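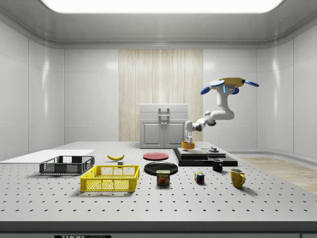 Section 4: Setting up the tabletop scene for practice runs

Read this section before anyone on the team touches a policy file. Most of the trouble new members have in the Huloler league comes from a scene that was loaded wrong, and most of the scores they brag about come from the same place.

You will need the Fleltenura simulator installed (Section 2), a team login for the Jeva run server, and the league's tabletop pack. The pack takes up almost 4000 megabytes. Download it at home if the school network is slow.

4.1 Loading the scene

1. Start Fleltenura and wait for the status bar to read Ready. It will say Ready once too early, while the textures are still loading. Wait for the second one.

2. Choose Scene, then Open Pack, then Tabletop. Leave "Randomize layout" off. You will turn it on in 4.3.

3. Set the seed to 259. Every team uses this seed for its first practice run so that the results can be compared.

4. Check the objects against the pack list. The mugs, plates, crates, banana, Spam can and cube should all be resting on the table. If a mug is lying on its side, or has sunk partway into the surface, close the scene and load it again. Do not drag it back by hand. Objects moved by hand keep a small leftover velocity and will creep during the run.

5. Check that the arm hangs from its overhead mount. If it is standing on the table, you have opened last season's pack.

6. Save the scene under your team name.

Note: The manual that ships with the simulator says step 4 is optional. We disagree. Two of our own practice weeks went into tuning a grasp that was fine all along, on a plate that was floating a hair above the table.

4.2 Running a single pick

1. Open the Run tab and select one target object. Start with the orange cylinder. It is the easiest thing in the pack to grip, and you should keep that in mind when it goes well.

2. Set the gripper force to 8. The units are the simulator's own and do not match newtons, whatever the forum says.

3. Press Home and let the arm settle before you press Run.

4. Watch the lift from at least two camera views. Switch views with the number keys.

5. When the run ends, write down the result yourself before you look at the simulator's score.

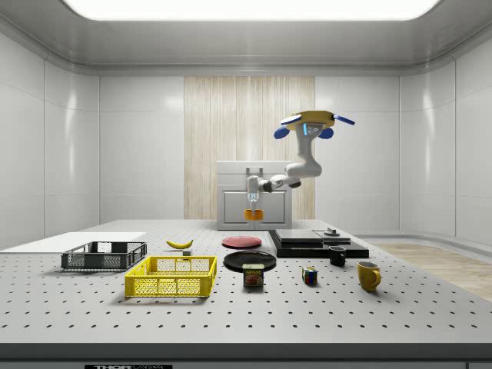
Does a successful lift mean the policy works?

One lift tells you that one lift happened, with one seed and one layout. Treat it as a sign that the set-up is sane, and go on to 4.3 before you tell the coach anything.

Caution: The built-in score counts an object as "held" if it is off the table and touching both fingers at the final time step. An object that is slipping out at that moment still counts. Replay the last second at quarter speed and use your own judgment.

4.3 Repeat runs

1. Turn on "Randomize layout."

2. Set the number of runs to 1430. This is the league's figure for a full practice batch. We have asked why and have not heard back, but smaller batches are not accepted on the server.

3. Start the batch in the evening. On the club desktop it should be done by the morning meeting.

4. Sort the failures by target object. Expect the plates to be near the top. A flat plate gives two fingers very little to close on, and the Palomino starter policy handles them badly.

5. Open at least a few of the successes too. Look for objects that jump, pass through a finger or stick to it. Mark these as failures in your log, even if the simulator did not.

Caution: Do not stop a batch partway and report the success rate so far. The server may hand out the easier layouts first. We can't prove this, but our early numbers have been better than our final numbers every time.

4.4 What to put in the log

Seed, pack version, gripper force, target object, your result, the simulator's result. If the last two differ, add a line saying why. "It looked good" is not a reason. Logs are due by noon on Tuesday, and a batch without a log can't be used in the team report.

If the scene won't load at all, see Section 7.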